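About Drodwood

Drodwood is an evening and weekend school for people who want to mend chairs. We also mend tables, stools and the occasional bench, but the sign was only wide enough for one noun, and chairs are what people bring. You'll find us at 451 Mill Street, Plavstead, in what used to be the Eglītis shoe store. The old name is still set in the tiles at the front door. Every so often someone comes in wanting boots, and at least one of them has gone home enrolled in rush seating.

How it started

Ona Pētersons opened the school after a long career in office supply, during which she sold a great many chairs that could not be repaired by anyone. She doesn't call the school an act of penance. She does get a certain look when the subject of gas cylinders comes up.

Before the office supply years she had learned caning from an aunt, who believed children should be kept busy and preferred that they be kept busy on her furniture. Ona's first class was held in her own dining room. The students sat on the chairs they were supposed to be working on, which slowed things down. By the second April she had signed a lease on the shoe store, mostly to get her dining room back. She then filled the dining room with chairs, so the gain was temporary.

Hoi-yan Tsao was in that first class. She came with one broken rocker and a stated plan to attend twice. She now teaches all of our joinery courses and does the scheduling, and the rocker is still not finished. It hangs from a hook over her bench. Students ask about it in their first week and learn not to in their second.

What we teach

Our main course is called Sitting Down Safely. It runs for 16 weeks on weekday evenings, and it covers the things that go wrong with ordinary wooden chairs: loose joints, split seats, missing rungs, and the work of whoever tried to fix it before you. That last part takes up more of the course than we would like. If you've ever met a dining chair held together with drywall screws and optimism, you'll understand why we give it a full month.

You bring your own chair. It should be broken, but it should also still be recognizable as a chair. We have been handed a grocery bag of pieces and told it was a Windsor, and perhaps it was. Please don't bring the best chair you own, or your mother-in-law's best chair, or any chair that people will expect back in time for Thanksgiving.

Caning and rush seating are taught by Elīna Priedītis on Saturday mornings. Elīna is a patient teacher with a very quiet voice, and the room tends to go quiet along with her. Caning is slow. People either find this restful or discover something about themselves by the third row. Both kinds are welcome to stay, and there's coffee. You'll be pulling strands out of a tub of water for most of the morning, so wear sleeves that roll up and leave the silk blouse at home.

Finishing is taught by Līga Urbonaitė, who spent years in a paint shop and has opinions about polyurethane that we ask her to save for the second hour. Her class covers cleaning, shellac, oil, wax and the art of leaving things alone. Quite a few chairs that come to her to be stripped go home washed. Their owners are usually a bit put out, having bought the gloves.

There are also short classes: gluing up, sharpening, one on drawers that stick. The drawer class fills fastest every time we run it, in a school about chairs, and we have made our peace with that.

About the glue

We get asked about glue more than anything else, so we may as well deal with it here. We use hide glue for most repairs. It smells a little, it needs to be kept warm, and it can be undone later by someone who knows more than you did. We think that is a fine quality in a glue. For fills and small patches we mix our own paste from sanding dust and a few other things, and the students named it Brukamix after an argument none of us can reconstruct. We sell it in jars at the front counter. It is beige. Līga can tint it, but if you ask for "cherry" she'll want to know whose cherry, and how old, and which window it sat beside.

We don't use expanding foam glue. We mention this only because of the man with the piano stool.

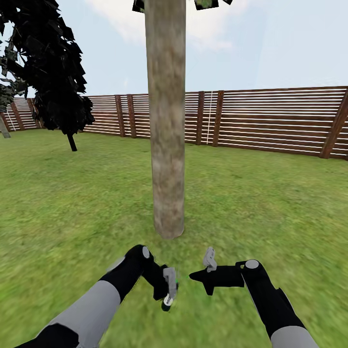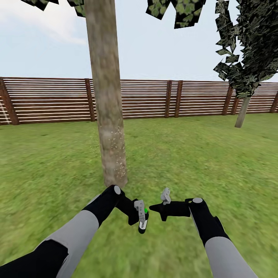

Tall trunk, green lawn.

Who comes

All sorts. We get retired people, as you'd expect, and also nurses coming off the day shift, two sisters who are on their fourth set of kitchen chairs and don't agree on any of them, and a steady run of people who have just bought a house and inherited whatever was in the basement. Nearly all of them say at the first session that they aren't handy. We have stopped arguing about it. We hand them a mallet and carry on, and by the time the weather changes they're turning over the chairs in restaurants to look at the corner blocks. Their families write to us about this. We consider the matter outside our control.

You don't need any experience and you don't need your own tools. If you have tools, bring them by all means, but be warned that Hoi-yan will look at your chisels. She isn't rude about it. She just breathes in.

Children over twelve can come to the Saturday sessions with an adult. So far the children have been better at caning and the adults have been better at sweeping.

The bench list

Each bench in the shop takes one student and one chair, and when the benches are full the class is full. We know this is annoying. We tried doubling up once and spent the evening stepping over each other's stretchers and apologizing to legs. There's a waiting list in a green ledger at the counter, and Reet Grigaitė keeps it. Reet also runs the office, answers the phone, orders the cane, and decides who gets moved up when somebody drops out. She can't be bribed with baked goods, though she has never discouraged anyone from making the attempt.

If you miss a session, you can make it up on any Thursday open bench night. If you miss several, Reet will call you. She'll ask how the chair is before she asks how you are.

The 764 chairs

We write every chair we finish in a second ledger, with the owner's name, what was wrong with it, and what was done. On Sunday, June 2, 2024, at our open house, we entered number 764, a child's ladder-back with a new rush seat. There was cake. The cake was on a table with a bad leg, in a building full of people who knew exactly how to fix it, and it went on being a bad leg all afternoon.

The ledger is open to anybody who wants to look through it. The early pages are in Ona's handwriting and the later ones can be read. Under "what was wrong" you'll find entries such as dog, uncle, radiator, dog again, moved to Ohio, and in one case simply "Christmas." Almost 16 of them came back to us with the same complaint as before, and those get a small x in the margin. The "almost" is a chair whose owner still disputes it.

What we don't do

We aren't a repair shop, although we are listed as one in at least two places online and have given up trying to get it changed. If you'd like somebody else to fix your chair while you go and have lunch, we can give you the name of a good person across town. We don't do upholstery beyond a simple drop-in seat. We don't appraise. If you ask what a chair is worth, Ona will ask whether you like sitting in it, and people who came hoping for a figure find this a frustrating conversation.

We also don't take donations of furniture. Please don't leave any by the back door. We know it's in good condition apart from the one thing.

Getting here

The front door is on Mill Street. It sticks in damp weather, so lift the handle and push. Parking is on the street and free after six. If you're carrying something awkward, pull up in the alley and ring, and someone will come out to hold the other end. The number 4 bus stops on the corner, and the drivers have seen people get on with worse.

The office is open Tuesday through Friday from noon until classes begin. Reet picks up the phone when she can. If she doesn't, leave your name, your number, and what's wrong with the chair, in as few words as you can manage. The machine cuts people off, and we've had several messages that stopped just as they were getting to the dog.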